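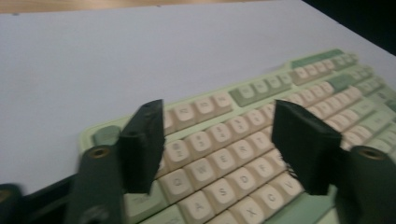
桌上的键盘，薄荷绿外壳配米白键帽

Grestusus 配方间工作日志
2022年6月14日 星期二

先把上周欠的账还了：507 号的手感复测，做完了。对，就是那个大家在群里吵了好几天的水性润滑液，吵到后来有人说它像鼻涕，有人说它像米汤，还有人坚持说像丝绸（丝绸那位我怀疑拿错瓶子了）。我把留样翻出来重新看了一遍，又自己在手背和前臂内侧抹了半天，现在大概知道你们各自在说什么了。

刚挤出来的时候它确实厚，挂在指尖上不往下掉，推开以后头几下很顺，顺得有点过分，然后突然有那么一个点，水跑得差不多了，胶还在，手指开始发涩，再搓就起小小的白屑。说鼻涕的人试的是刚挤出来那一下，说米汤的人我猜是先兑了水（留样瓶旁边确实有喷壶，我不追究），说丝绸的人是在中间那一段停手的。所以你们都没错，只是停在了不同的地方，这也正好说明我们的试用表问得太粗了，只有一栏“手感如何”，谁能填得明白啊。

试用表的事后面再说，先记 507。

起屑这件事，我一开始怪羟乙基纤维素，因为新换的那批料来自 Brikoveck，换料之后第一锅就是它，嫌疑最大。上午我把旧料剩的一点点底子找出来，照同一张方子配了一小杯，各取 2 毫升点在硅胶片上，两根手指来回推，推到涩为止。结果旧料也起屑，起得还更早一点。好吧，跟 Brikoveck 道歉（在心里）。邮件我还没发出去，幸好没发出去。

那就是保湿剂砍得太狠了。二月份我们决定把甘油降下来，理由大家都记得：甘油多了渗透压高，黏膜不喜欢，有些人用完会觉得烧，而且是过后才烧，当时不觉得，第二天骂我们。这个方向我现在也不打算改。可是甘油除了甜腻腻地留在那儿，它还拉着水不让走，我们把它拿掉一大块，又没有补别的进去，干得快是必然的。换成少量丙二醇也不是好主意，丙二醇同样会把渗透压顶上去，而且有一部分人对它就是敏感，我自己前臂抹久了都会痒。

下午想到的路子是这样：甘油维持现在的低量不动，透明质酸钠加一点点，再让黄原胶分担一部分稠度，把纤维素往下压。黄原胶的毛病是拉丝，拉得长长的一条，视觉上很尴尬（做过的都懂），但手感上它其实挺贴的，被动一动就变稀，停下来又稠回去，对这种用途来说脾气很对。透明质酸钠贵，不过用得少，我先不管成本，先看它能不能把那个突然发涩的点往后推。

今天配了小杯，静置消泡中，明天再看。搅的时候我手又快了，粉一次倒多，结了几个鱼眼一样的胶团，捞了好久。下次先拿甘油把粉润开再进水，这句话我在本子里写过好多遍了，每次都是捞团的时候想起来的。

酸碱度顺手也量了，落在偏酸那一侧，跟我们给阴道用的那条线对得上。提醒一下写文案的同事：这条线跟给后面用的那条线是不一样的东西，直肠那边本来就更接近中性，也更不会自己出水，黏膜还薄，对渗透压更敏感。上次页面草稿里写了“全身适用”四个字，请删，我看到的时候差点把茶喷出来。什么叫全身，耳朵也算吗。

另外关于“天然”两个字也请慎重。草稿里说我们“天然，所以温和”，这中间没有所以。椰子油也天然，椰子油配乳胶套，套子就有破的可能，油会让乳胶变脆变弱，这件事我们客服每周都要解释，解释到嗓子冒烟。要写就老老实实写水性、可配乳胶和聚异戊二烯的套子用，前提是 Ormsby 那边的相容性报告回来，没回来之前连这句都先空着。
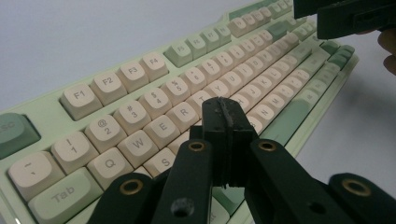 白色桌面上的键盘，Esc 键在最左端

接着说试用表。

现在那张表是我们刚开工的时候随手写的，问题有年龄段、喜好、手感、味道、会不会再用。用到今天，收回来的纸有一个很大的毛病：几乎都在打分，没几句话。打分打得还都很客气，像给朋友做的菜打分。我把 507 的那一摞又翻了一遍，高分一片，可是私下聊天的时候，同样那批人讲的是“中途要补，补的时候有点破坏气氛”“不好意思停下来说干了”“对象以为是自己的问题”。这些才是我要的东西，表上一句都没有！

尤其最后那句，我在走廊里听到，站着想了好一会儿。干得快这件事，在我们配方桌上是个保湿剂的问题，到了床上就变成两个人之间的问题了。一个人觉得不舒服，不说，另一个人感觉到了涩，以为对方没兴致，也不说，于是大家都草草收场，第二天各自郁闷。瓶子就在床头柜上放着呢。身体湿不湿，跟想不想，本来就对不太上，吃抗过敏药会干，哺乳会干，更年期会干，紧张会干，月经周期走到某几天会干，喝水少了累了也会，有人天生就少，有人心里还没动身体先湿了，那也不代表她愿意。可是大家从小看到的听到的，都是把“湿”当成一张成绩单。

所以我想把表改一改，下面是草稿，你们尽管划。

第一部分不打分，只问过程。什么时候拿出来的，谁拿的，拿的时候说了什么没有。中间有没有补，补之前是谁先觉得需要的，有没有说出口。用完以后是马上洗，还是直接睡，醒来那块皮肤什么感觉。

第二部分问触感，给几个现成的词让人圈，圈完了再自己写。词我列了滑、黏、涩、凉、温、腻、拉丝、起屑、没感觉。“没感觉”一定要留着，做润滑的能让人忘记它在，那是最高的评价了吧，以前的表居然没地方填。

第三部分问不舒服的地方，烧、痒、刺、胀，当时还是过后，多久退。这一栏请放大，别缩在角落。还要加一行：如果有破口、正在感染、刚做过脱毛，请先不要试。以前我们口头讲，口头讲就会漏。

第四部分留白，一整块，什么都不印。有人愿意写就写，画画也行。

年龄那栏我觉得还是要，但别印成一格一格的档，大家填到后面几档的时候表情都不太好。让人自己写一个数，或者写“不想说”。性别和跟谁用也一样，留横线，让人自己写，一个人用也算用，别默认是两个人。我们自己这一桌人，有多少是拿它一个人用的，心里没数吗（笑）。

还有匿名。现在收表的那个纸盒放在前台正中间，谁投了一清二楚，字迹也认得出来。我建议挪到洗手间外面那条过道，再配同一种笔。电子版也要有，但别用要登录的那种。

说到容器。Plidari 那款泵头瓶的样品到了，我玩了一下午。优点很明显：单手能按，另一只手忙着的时候（懂的都懂）不需要拧盖子，倒下来也不漏。缺点是每一下出得太多，第一下还带气，会“噗”一声，安静的房间里这一声真的很要命，我在配方间按的时候隔壁都问我怎么了。我写信问了他们有没有行程短一点的泵芯，另外瓶身能不能磨砂，沾了润滑液的手抓光面瓶子，滑得像抓鱼。瓶子容量先定 50 毫升，大瓶的事以后再谈。开封以后放太久的问题我更在意，水性的东西里头有水有糖醇，手指老往瓶口碰，防腐体系要扛得住，泵头在这一点上比翻盖好，至少手不往里伸。

标签上请把开封日期那一条空线印大一点，印在正面。现在在底部，谁会把瓶子翻过来写字呀。

硅胶相容那边也记一下。客服转来一个问题，问我们的硅基那款能不能配硅胶的玩具。我的回答一直是：先别。有些硅胶碰了硅油会发黏、发胀，表面毛毛的，洗不掉，有些又一点事没有，取决于料和硫化得好不好，而用户没有办法从外观判断。想试的话在底座不起眼的地方点一滴，放着，过一夜摸摸看。最省心的还是玩具配水性，洗也好洗。不过洗澡的时候或者泡在水里，水性一冲就没，硅基那时候确实好用，就是地上会滑，请把“小心浴室地面”写进说明书，我自己在样板间里差点劈叉。
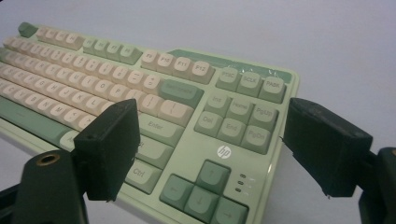 文/Grestusus 配方台值班人

晚上补一段，趁还记得。

傍晚去看了静置的小杯，气泡上来了大半，剩下的都是很细的那种，挂在杯壁上不走。等不及，偷偷取了一点出来推（说好明天看的，我知道）。拉丝比想的短，手感前段比 507 薄，没有那种一坨的厚重感，中段差不多，后段我掐了表，推到 30 分钟还没有起屑，只是慢慢变薄，最后留一层有点凉、有点紧的膜，沾点水又活过来了。沾水能活这一点我很喜欢！可以在说明里提一句，干了先别急着加料，手指沾一点水试试，很多时候就够了，也省。

但是要泼自己冷水：气泡没消完，温度没控，推的力气全凭我今天的胳膊，而且我下午已经抹了一胳膊的各种东西，皮肤早就不是干净的底子了。这个结果只能当个方向。明天换个人的手来推，换没抹过东西的手。另外硅胶片洗完要晾透，我怀疑其中有一片背面还带着洗洁精，滑得不正常，那一片的结果我划掉了。

送 Ormsby 的样也要重新排。原来准备送 507，现在看没必要花这个钱，等新杯定下来再一起送。要做的还是那几样：套子的拉伸和爆破、渗透压、皮肤斑贴、防腐挑战。渗透压我们自己这台仪器最近读数飘，校准液测出来都不老实，别拿它的数往外讲，等外面的报告。斑贴的人选请避开同事，同事太配合了，痒也忍着不说。

味道。小杯有一点点面糊味，是黄原胶带来的，凑近了才闻得到，放开一会儿就散。有人提议加香，我反对，加香的东西进黏膜我不放心，而且香味和体味混在一起，结果谁也说不准，很可能变成水果摊收摊的味道。口味款如果一定要做，也请单独立项，糖一概不要放，念珠菌会非常开心。苦味倒要注意，有的防腐剂舔到是苦的，嘴巴经过的时候整个人会皱起来，这个要有人来舔（轮流，别老是我）。

热感款也先放一放吧，上次那锅带辣椒提取物的，我戴着手套配完，摘了手套揉眼睛，后面的事不想回忆。凉感同理，薄荷醇多了就是刺，黏膜上没有“清凉一夏”这回事，只有“怎么还在凉”。想要温热，把瓶子揣手心里捂一会儿，或者泡在温水杯里，效果好得多，还能顺便聊聊天。

聊天这件事我又想到试用表。我们每次写说明书都是写给一个沉默的人看的，取适量，涂于所需部位，完。能不能加一小段写给开不了口的人？写几句现成的话，随便哪句都能直接拿去用，比如“等一下，我想加一点”，比如“你来帮我弄”，比如“今天慢一点，我有点干，跟你没关系”，还有“停”。停这个字单独一行。我知道有人会觉得一瓶润滑液管得太宽，可是我们收到的来信里头，问产品的少，问怎么跟对方讲的多。有一封信很长，写自己每次都先偷偷去洗手间涂好再出来，涂了好多年，怕对方看见瓶子会受伤。看完我难受了一下。把它做成拿在手上不难看、拿出来不丢脸的东西，也算在我们的活儿里头。

瓶子颜色因此也想再议。现在的样子要么像药，要么像夜店，放在床头都很大声。我想要那种淡淡的、放在护手霜旁边也不突兀的。但字要大，夜里关了灯还分得清它和洗手液，上次有人拿错了，酒精的那种，后果你们自己想。那就把瓶形做得不一样，摸就能摸出来，肩上加一圈凸起的点也行。这个我也问 Plidari 了，等回信。

拉杂记几条小的：

纸巾快没了，大包的那种，擦硅油费得厉害。

硅油洒在地上的那一块已经撒了粉吸过，还是有点滑，门口那边，走路慢一点。

冰箱第二层是留样，别放午饭。真的别放。瓶子长得像酸奶我也没办法。

过期的样品不要拿去给门轴上油，水性的会生锈（谁干的我不问）。

留样标签请写全，批号、谁配的、哪天开的。有一瓶上面只写了“好用”，写得很真诚，但我不知道它是什么。

称粉的那台天平往左漂，称之前归零，称完再看一眼零点。

新试用表的草稿放在共用文件夹里了，名字里带“别打分”的那个。要改直接改，改完写个颜色。第二部分那串词，我总觉得还缺一个，形容快要干还没干、有点拽皮肤的那种感觉，“涩”太重了，“紧”又像在讲别的。谁想到了补进去。

明天先推小杯，推完再配下一杯，黄原胶再减一点点试试拉丝，其他都不动。粉先用甘油润开。粉先用甘油润开。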